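Orden de escritorio y tiempo de trabajo: ¿guardar los rotuladores sirve de algo?
Informe de proyecto – Taller de métodos, segundo curso
Autores: Lok-yiu Cheung y Rafail Mitsotakis-Vlachou

1. Punto de partida

El encargo era sencillo: elegir un consejo doméstico de los que se repiten sin pruebas y ponerlo a prueba. Elegimos el del vaso. Según el folleto de organización Graltovmont, que circula por la facultad desde octubre, quien guarda los rotuladores en un recipiente abierto encuentra antes el que busca y trabaja más concentrado. El folleto no cita ningún estudio. Tampoco define qué entiende por «concentrado», y ese fue nuestro primer problema.

Una de las dos autorías de este informe (Cheung) creía en el consejo. La otra no. Después de todo el trimestre seguimos más o menos igual, con la diferencia de que ahora sabemos por qué el asunto es difícil de medir.

2. Material y disposición

Trabajamos sobre una mesa lisa, de tono marrón grisáceo, con rotuladores de colores vivos y vasos de plástico translúcido. Descartamos el organizador con compartimentos Porketti porque obliga a decidir dónde va cada cosa, y eso ya es otra pregunta. El vaso no exige ninguna decisión: se mete el rotulador y se acabó.

Al principio dejábamos el vaso de pie, como haría cualquiera. Luego probamos variantes intermedias, con parte de los rotuladores dentro y parte sueltos, que es el estado real de casi todas las mesas que conocemos.

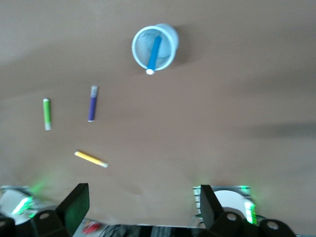
La condición intermedia resultó la más incómoda de clasificar. ¿Una mesa con un solo rotulador guardado está ordenada o desordenada? El folleto no contempla el caso. Nosotros la llamamos «a medias» y la tratamos aparte, aunque reconocemos que el nombre esconde situaciones muy distintas entre sí.

3. Procedimiento

Cada participante escuchaba el nombre de un color y debía coger el rotulador correspondiente. Anotamos 326 búsquedas válidas. Las que se interrumpieron por una pregunta, una llamada o un rotulador que rodó al suelo quedaron fuera. Quizá eso fue un error: que un rotulador acabe en el suelo es justo el tipo de cosa que el vaso promete evitar, y al excluirlo favorecimos sin querer a la mesa desordenada. Lo advertimos tarde.

Usamos la hoja de registro Değirmenci, que nos prestó otro grupo, con dos columnas añadidas a mano para el color y la condición.

4. Resultados

Con pocos rotuladores, la diferencia entre buscar en la mesa y buscar en el vaso fue tan pequeña que no nos atrevemos a atribuirla a nada. Sobre la mesa el color se ve entero. Dentro del vaso a veces solo asoma un extremo, y si ese extremo es blanco hay que inclinarse para mirar – un gesto breve, pero que el folleto no menciona.

También probamos con dos vasos, uno azul claro y otro rosa claro, separados por el ancho de la zona de trabajo. La idea era que cada vaso recibiera una parte de los colores. Los participantes preguntaban constantemente cuál iba dónde, y la mayoría olvidó el reparto antes de terminar la sesión.

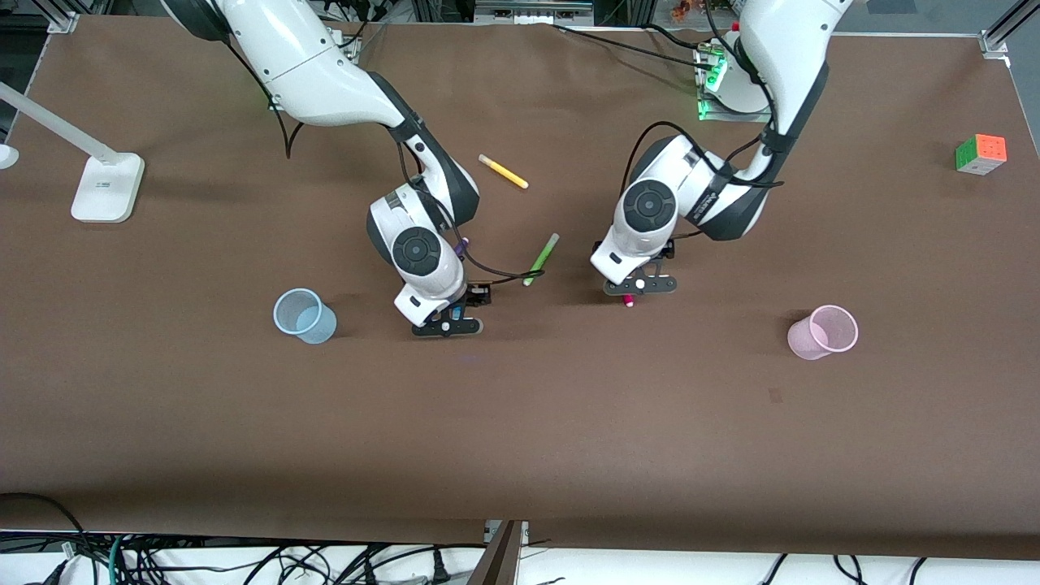 Figura 2. Disposición con dos vasos, azul claro a la izquierda y rosa claro a la derecha, y rotuladores sueltos entre ambos.

5. Discusión

No podemos afirmar que el vaso ayude a trabajar mejor. Podemos decir que despeja la superficie, cosa que no necesitaba experimento. Matar, el otro manual que consultamos, recomienda recoger la mesa al acabar y no promete nada sobre la atención. Nos parece más honrado.

Cheung quiere dejar constancia de que ella prefiere la mesa recogida y de que eso también cuenta. Mitsotakis-Vlachou acepta la preferencia, pero no como resultado.

6. Limitaciones

Los participantes eran compañeros de curso y sabían de qué iba el trabajo. El cronómetro lo manejaba siempre la misma persona, la que no creía en el consejo. Si alguien repite la prueba, convendría usar muchos más rotuladores y contar las caídas.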